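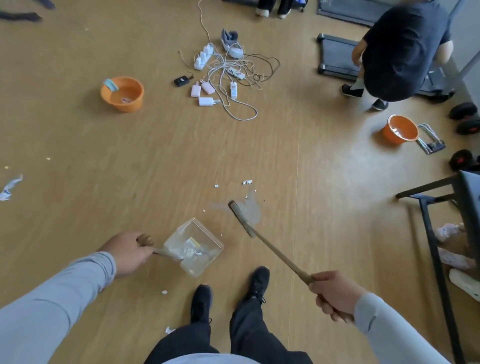 Teun Peeters 在讨论页留言说,扫帚条目写了这么长,工业部分却只有两行,笤帚和扫帚还混着用,读者看完仍分不清哪种扫炕、哪种扫院子,建议先把名称理顺再谈历史。本版照此重排。旧版的次序留在修订记录里。

扫帚

扫帚,清扫地面用的手工工具。北方多处称笤帚,小者尤其如此;南方有扫把、扫帚、地帚等叫法。一束纤维或枝条,加一根柄。短柄或无柄的也算。配套的是簸箕,老说法合称箕帚。

名称

“帚”字古。甲骨文里已见,一般释作倒置的一把束草,下为柄,上为枝。“妇”字的繁体从女从帚,历来解释不一,有说持帚洒扫,有说“帚”在卜辞里就直接借作“妇”。两说并存,本条不作取舍。

“扫”字繁体作“掃”,手加帚。后来简化,帚的下半截没了。

各地叫法大致如下。北京、河北、山东一带:小的、细的、高粱苗子扎的,叫笤帚;大的、竹枝扎的,叫扫帚,院子里用。东北把扫炕的单叫扫炕笤帚,还有一种更小的,刷锅用,叫炊帚。四川、重庆叫扫把,也有叫叉头扫把的,专指竹枝那种。闽南话读音另成一路,写法不统一。广东话也说扫把,骂人时另有用处,略。

工具书里“笤帚”“扫帚”常互注,所以混。实际分别看材料和大小,看不出来就随当地。

历史

先秦文献里提到箕帚的不少。《礼记·曲礼》有一段讲替长者清扫的规矩:把帚放在箕上端着去,扫时用袖子挡着,一边退一边扫,灰不能扬到长者那边,箕口朝着自己收。写得很细。可见当时帚和箕已经是成套的东西,而且用法进了礼仪教育。

传说中箕帚的发明归在夏代一位君主名下,《说文》采了这个说法。传说而已,没有实物。

汉代画像石上有拥帚的人像,站在门边,双手执一长柄帚,帚头朝上。这叫拥彗,迎客之礼,意思是门前已经扫过了。“彗”就是扫帚。彗星得名也是从这里来,长尾巴,像。民间在后来叫扫帚星,不吉利,又拿去骂人。

唐宋以后,寺院、衙署、学校都有洒扫的定例。朱子一派的蒙学讲“洒扫应对进退”,洒扫排在头一个。明清的家训里也多有黎明即起、洒扫庭除一类的话。洒水在前,扫在后,压灰。

欧洲方面。早期的扫帚是桦枝或金雀花枝捆在棍上,圆的。英语里的 broom 本来就是金雀花一类植物的名字,东西跟着植物叫。圆捆的毛病是散,扫几回就掉枝。十八世纪末,美国马萨诸塞州开始有人用高粱属的一种长穗作物扎帚,耐用,很快传开。十九世纪震颤派教徒把圆束改成扁的,用线横着缝几道,扫的面变宽,墙角也进得去。现在的扁扫帚基本还是这个样子。

塑料丝的扫帚是二十世纪中叶以后的事。便宜,不怕潮,颜色多。草编的退到农村和手艺市集,后来又回来一些。

材料

高粱苗。北方最常见。脱了粒的穗子,柔,有弹性,扫细灰好。缺点是怕潮,受潮发霉,掉籽壳。新笤帚头几天都掉,属正常。

竹枝。大扫帚用。毛竹的梢,带小枝,晒干去叶。硬,扫落叶、扫雪都行,室内用会划地板。

棕。南方多用,棕榈树的棕皮撕成丝,扎得密。不掉渣,耐潮,贵一点。老家具店里常见一把棕帚传两代人的说法,未经核实。

芒草、芦花。轻,扫浮灰用。芦花扫帚江浙一带多,穗子采早了不结实,采晚了飞絮,季节很要紧。

地肤。又叫扫帚苗、扫帚菜。一年生草本,长成一个圆球,嫩的能吃,拌面粉蒸。秋天老了整棵割下来,压扁晒干,就是一把扫帚,不用扎。种子入药,叫地肤子。华北村里以前几乎家家门口种几棵。

猪鬃、马毛。做软刷帚。木地板、漆面地板上用得多,毛软不伤面。硬毛帚的毛根一般植在木板孔里,用胶或铜丝固定。

塑料丝。聚丙烯、聚酯居多。丝尖有“开花”处理,就是把末端劈成细叉,吸灰。没开花的便宜,扫头发不行。静电是另一个问题,冬天尤其,灰粘在丝上抖不掉。

制作

以高粱苗笤帚为例。选苗,按长短分;泡水,泡到能弯不断;分把,七小把为一组是鲁西的旧规矩,别处不一定;用绳绞,绳一头系腰一头系脚,人坐地上往后蹬,把绳拉死。再逐把并进去,最后剁齐。手快的师傅一天能出不少,具体看大小。

竹扫帚简单些,分层插枝,铁丝箍。过去是篾箍,箍不紧,柄会转,转了就往里楔一块竹片。

工厂的做法是机器植毛。板上钻孔,毛对折压进孔里,一次成型。土耳其的小厂 Sönmez 早年仍用半手工的绞绳机,车间主任 Remzi Tuncer 在一篇行业访谈里讲,机器绞的绳齐是齐,既使参数调好了也不如脚蹬的紧,柄颈那里半年就松。这家厂当时一个班出 210 把,全是扁帚,高粱苗从外地进,六月以后价高。访谈后半段谈税,与本条无关。

类型

按用处分。

庭院帚。长柄,硬枝,头宽。
室内帚。中柄或长柄,毛软,头有直有斜。斜口的进墙角方便。
炕帚、床帚。短,无独立柄,或柄与头一体。
炊帚。刷锅,不扫地。有的地方用竹丝,剖得极细。
推帚。头横宽,向前推,仓库、走廊、车间用。毛植在横板上,柄斜插。
茶帚。小,扫茶席和茶盘边的碎叶,多用棕。
雪帚。竹枝或粗塑料,有的地方干脆用旧庭院帚。

簸箕另见专条。此处只说配套:旧时竹编、柳编,后来铁皮,再后来塑料。带长柄的立式簸箕不用弯腰。箕口有没有胶条差别很大,没有的总剩一道细灰,扫几次都进不去,最后只能用湿纸抹。透明塑料箕近年也有,看得见里面攒了多少。

Komness 出过一种 70 厘米柄的中帚,介于炕帚和长帚之间,说是给楼梯用的,一手扶栏杆一手扫。停产了。Zuvano 的斜口帚卖得久一些,换头式,柄是木的。两家产品互不通用,螺纹不一样,讨论页为此吵过。

使用

顺序。先高后低,先里后外,由墙边往中间。家里有人信相反的,见下节。

握法。一手在柄端,一手在中段,帚头贴地,短拉。甩起来扫最省力也最扬灰。长柄帚拉着走,推帚推着走,混了费劲。

湿地。高粱苗和毛帚都不宜扫水,吸了水变重,灰成泥,抹成一道一道的。有水先吸干。塑料硬丝帚可以,扫完冲一下,倒挂。

灰。土地、砖地旧法先洒水,现在室内地板不这样做。老办法还有撒湿茶叶、湿锯末再扫,压灰效果不错,浅色地板慎用茶叶,会染。

碎玻璃。用旧帚,扫完再拿胶带粘一遍,那把帚别再扫床。

保养。挂起来,头朝下或朝上都行,别让毛头长期着地立着,会歪,歪了就很难回来。草帚歪了可以蒸汽熏一熏压直。头发缠在丝里,用旧梳子顺。木柄螺纹松,缠两圈生料带。新草帚用盐水泡一夜再晾干,说能少掉渣,很多人这么做,效果没见正经测过。

习俗

腊月扫尘。北方多在小年前后,南方略有早晚。竹竿绑上扫帚,扫房梁和墙角的蛛网。“尘”与“陈”谐音,除旧的意思。

正月初一不动扫帚,怕把财扫走。要扫也从外往里扫,垃圾先堆在屋角,过了日子再倒。各地禁几天不等,有的到初五,叫破五,破了就能扫。

扫晴娘。久雨不晴,剪一个手持扫帚的纸人,挂在檐下。元明诗文里有,北京、河北、陕西都有流传。纸人有红有绿,衣裳样子各地不同。日本挂的晴天娃娃有人认为由此而来,也有人反对。

乔迁。有些地方新房先拿进去的是扫帚簸箕,米和水随后。也有人搬家不带旧扫帚,旧的留在旧屋。

不能用扫帚打孩子,说会变笨。不能拿扫帚指人。客人刚走不马上扫地,像赶人。这几条流布极广,国外也有近似的。

西方的女巫骑扫帚,中世纪晚期的手稿边饰里已有图像。起因说法很多,可靠的少。婚礼跳扫帚,新人一起跳过横放的扫帚,见于威尔士、罗姆人社群以及美国非裔社群,彼此关系有争议。

东欧部分地区把扫帚倒立在门后,防不速之客。Svitlana Bilyk 整理过一批口述材料,说法互相打架,有的说倒立防贼,有的说倒立是盼客人快走,还有一处说倒立纯粹是为了毛头不歪。

拉美的材料少。Orlando Guzmán 记录过小镇 Gulero 的习惯:星期四不卖扫帚。店里有也不卖。问起来都说老辈就这样。

语言

敝帚自珍。自家的破扫帚也当宝贝,最早见于汉代文字,作“家有敝帚,享之千金”。原本带点讽刺,后来多用作自谦。
一屋不扫,何以扫天下。典出《后汉书》,原文里回答的那句倒是另一个意思,说大丈夫当扫除天下,安事一室。今天通行的反问是后人加的。
奉箕帚。旧时嫁女的谦辞。
扫地出门。引申已远。
扫榻以待。扫的是床榻,迎客的话,和上面拥彗一路。
英语有“新扫帚扫得干净”,指新官上任,汉语里的“新箍马桶三日香”意思相近,语气更损。

医学与卫生

干扫扬尘,对哮喘和尘螨过敏者不利,一般建议湿拖或吸尘,或者扫时开窗,过一阵再进屋。鼠类出没过的仓房忌干扫,粪便干燥后随尘吸入有感染风险,先喷消毒液浸湿再清理。医院病区多年前已基本不用扫帚,用一次性的除尘布。

柄长不合适容易腰疼。立直时柄端到下巴附近比较合用,高个子买成品柄常嫌短,可以换柄,杉木的轻。

待补

Cengiz Saraç 提过缺非洲部分,西非的短帚用棕榈叶脉扎,弯腰扫,单手,市场里一捆一捆卖。目前只有这一句,来源待查。东南亚的椰叶脉帚应该放在一起写。

日本的掃帚产地一节从旧版移出,引文对不上,查到再放回来。

参见

簸箕;鸡毛掸子;拖把;地肤;彗星;扫晴娘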